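How a Robot Learns a Task by Being Shown

Level: ages 9 to 12
Words to know are listed at the end.
Last updated: 2020-10-28

A robot arm is a row of stiff parts, called links, connected by joints. Each joint has a motor in it. A computer sends numbers to the motors, and each number is an angle. When the angles change, the arm moves. The computer does not know what a bowl is or why anyone would want to put something in it. It has to be given that information in some form.

There are several ways to do it. One way is to write a program that lists every movement. Another way is for a person to show the robot the task many times and record each showing. The second way is the subject of this page. It is called learning from demonstration.

Writing every step down

Suppose the task is to move a small bottle. A programmer could write: go to this point, close the fingers, go up, go to that point, open the fingers. The arm will repeat these steps exactly. If the bottle is always in the same place, the list works well. Many factory robots run this way.

Now move the bottle a little to the left. The arm still goes to the old point and closes its fingers on air. To fix this, the programmer has to add more rules. Turn the bottle sideways and still more rules are needed. A task that takes a person two seconds can need a very long list, and the list will still miss some cases.

Showing the task

A demonstration is one complete showing of a task, from start to finish. A person makes the robot do the task, and the computer stores what happened. It stores two kinds of information. The first is what the robot did: the angle of each joint and how far apart the fingers were. The second is what the cameras saw at the same moments.

The two kinds of information are matched by time. For each camera picture, the computer can look up where the joints were. This pairing is the useful part. It says, in numbers, "when the view looked like this, the arm moved like that."

Some cameras stand beside the table. Others are fastened to the arm itself, close to the fingers. A camera on the wrist moves wherever the hand moves, and the tips of the fingers are often in its view. 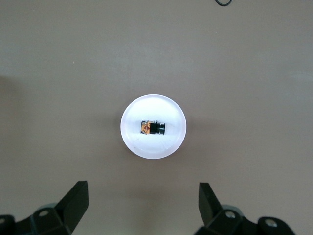

The wrist camera's view of a small bottle on its side in a white bowl. The two black fingers are at the bottom.

In a view like that one, a person sees a bottle with a black cap and an orange label. The computer receives only a grid of colored dots. Each dot is stored as numbers for red, green and blue. During training, the computer has to work out which patterns of dots matter for the task. The cap and the label may matter. The shadow next to the bowl probably does not, but nothing in the numbers says so.

Two ways to show

The first way is by hand. The motors are set so that they hold up the weight of the arm but do not resist a push. The teacher takes hold of the arm and guides it through the task. This is called hands-on teaching. It is easy to learn. One drawback is that the teacher's own hands and sleeves can get into the camera pictures. They will not be there later, when the robot works alone, and this can confuse the program.

The second way is by remote control, also called teleoperation. The word part "tele" means far away, as in telephone and television. The teacher does not touch the robot that is doing the work. There are several kinds of controller:

A game controller, with sticks and buttons.
A handle that is tracked as it moves through the air.
A second arm, often smaller, that the teacher moves. The working arm copies it joint by joint. The arm the teacher moves is the leader, and the arm that copies is the follower.

Remote control is older than most people expect. Scientists were using linked pairs of arms to handle dangerous materials from behind thick walls before 1953. Those arms were built so that people could work at a safe distance. Recording the movements to train a computer came much later.

How the training works

After the demonstrations are recorded, the robot can be switched off. The next part happens inside a computer. A training program goes through the recordings and looks at one moment at a time. It is given the camera pictures and makes a guess at the movement that should come next. Then it compares the guess with what the teacher did. If the guess was wrong, the program changes some of its own numbers by a small amount and tries another moment.

This is repeated a very large number of times. The guesses get closer to the teacher's movements. The finished set of numbers is called a policy. When the robot works alone, the policy looks at the newest camera pictures, picks a small movement, looks again, and picks the next one.

How many demonstrations are needed depends on the task. Sunee Wattanapong writes the recording plans for Brekura, a small robot workshop. Her plan for a task called Bollis, moving one small object in or out of one dish, asks for 300 demonstrations. The plan divides them among eight starting layouts. In one layout the dish is near the front of the table. In another it is close to a corner. The object is also turned to face different directions.

The reason for the layouts is simple. If the dish is in the same spot in every recording, the program can learn the spot and ignore the dish. It will then fail when the dish is moved, exactly like the written list of steps did. Differences between the recordings force the program to use the pictures.

Good recordings and bad recordings

A policy copies its teacher. It copies the mistakes too. If the teacher stops for a while in the middle of the task to think, the recording contains a stretch where the arm stays still. With enough of those stretches, the robot may learn to stop in the same place and not start again.

Valentyna Pavliuk checks recordings at Brekura. She watches each one and marks it "keep" or "remove." Her rules are short:

The whole task must be in the recording.
The arm must not bump the table.
The object must not be dropped.
The movement should be steady, with no long stops.

Dropping something and picking it up again is a special case. Some teams remove these recordings. Other teams keep a few so that the robot has seen how to recover. In April, Pavliuk began saving them in a separate folder called Tkachenko, so that the training can be run with them and without them and the results compared.
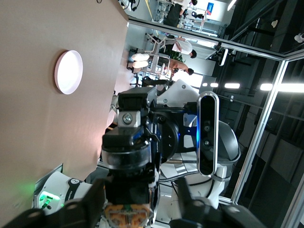

Backgrounds are a problem of their own. A camera does not record only the objects that belong to the task. It records everything in its view, and the training program receives all of it. A wrist camera that is tilted away from the table can take in a large part of a room. In the view here, the round white dish fills only a small area on the tabletop. Most of the rest is robot parts, glass panels, chairs, ceiling lights and people farther back. The people may be somewhere else in the next recording. The lights may be off. The program has to learn that the dish is important and that a person near a white chair is not. Recordings made with different backgrounds help with this, for the same reason that different layouts do.

Testing

When training is finished, the robot is tested. The teacher lets go of the controller and does not help. A tester sets up the table, starts the policy, and writes down whether the task was completed. The tester uses some layouts that were in the recordings and some that were not. The second group is harder and gives more information. A robot that passes only the first group has mostly memorized.

If the robot keeps failing in one layout, the usual fix is to record more demonstrations in that layout and train again.

A person stays near the stop button during every test.

Try it without a robot

You need two people, a bowl, a small object that will not break, and a blindfold.

1. One person is the robot and wears the blindfold. The other person is the operator.
2. The operator gives commands using only these words: left, right, forward, back, up, down, open, close.
3. The robot moves one hand a small distance for each command. The task is to pick up the object and put it in the bowl.
4. Write down every command in order.
5. Move the bowl. Have the operator read the old list aloud without changing it.

Compare the second result with the first. Then write down what the robot would have to be able to sense for the task to work in both places.

Words to know

Demonstration: one complete showing of a task.
Follower: the arm that copies another arm.
Gripper: the part at the end of an arm that holds things.
Joint: a place where a robot arm can bend or turn.
Leader: the arm that the teacher moves.
Policy: the set of numbers that turns camera pictures into movements.
Teleoperation: controlling a machine from a distance.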